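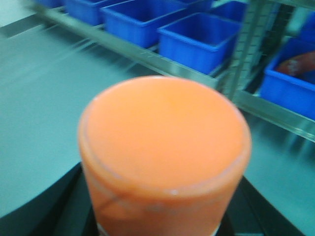 Good evening, and thank you for putting me between the coffee and the raffle. I'm Teodoro Cordero, I ran a stockroom for longer than I planned to, and the question on your program is whether a machine can do the chores yet. Short version: some of them, on a good day, if you don't stand too close. Look at the slide while I find my glasses. Orange container, two black fingers, shelf of blue bins behind it. If you asked a new hire to deal with that container, you would not write a manual. You'd say "put that away" and go to lunch.

(Pause. Let them look. Don't fill the silence with the elevator joke.)

So what does "put that away" contain? Know what the thing is. Know how hard you can squeeze it. Know if it has a lid, and whether the last person screwed the lid on or just rested it there as a trap. Know which bin. Know what to do when the bin is full, and in my stockroom the bin was always full.

Squeezing first. A person picks up a jar and the hand sorts it out before the brain is consulted. A gripper has to be told, or has to learn, and see-through plastic is a mean thing to learn on. Cameras like edges. Shiny rims and cloudy walls give them a hard time. My wife has the same trouble with our patio door, so I try to be fair.

(Ask for hands: who has bought a robot vacuum? Keep your hand up if you pick up the floor before it runs. They will all keep their hands up. Move on.)

That vacuum is my favorite piece of evidence. It does the job, and you now have a second job, working for it. When people say a machine can do a chore, ask who moved the socks.

Story: Kovthorpe. We had a trial of a picking arm there in June, sold to us under the name Tastell. 300 items on the list, all things we stocked. The boxes went fine. Boxes are the honor students of the warehouse. Then came the bags, and the arm picked up a bag of washers by the corner, and I learned how far a washer can roll. The man from Tastell called it "an edge case." I called it aisle 8.

To be fair to Tastell (and say this part straight, Rivas people may be in the room): it did not get bored. It did the 2000th pick the same way it did the first. I have never employed anybody I could say that about, me included.

Now the house. A shop floor at least tries to hold still. You can bolt down the rack, buy the same bins, paint lines on the floor and yell at people who cross them. Try that in a kitchen. My kitchen has two drawers that open only if the other one is shut, and a cabinet of containers where no lid has met its base in years. I would pay good money for a robot that could match those. I'd also settle for a robot that could tell me to throw them out.

(Skip laundry if we're running late. If not: towels yes, slowly. Fitted sheets no. I can't do them either.)

What I'd ask a salesman, and what I asked the fellow from Stadow, who was nice about it:

How many times did it do this without somebody reaching in?
Who sets it up in the morning, and how long does that take them?
What does it do when it drops one?
Can I bring my own jar?

The last one is the good one. Bring a jar from home, sticky if possible. Watch the face, since the arm hasn't got one.

(Questions. If somebody asks about jobs, give the long answer. If somebody asks about the elevator, you may now tell the elevator joke. Raffle tickets are in my coat, left pocket.)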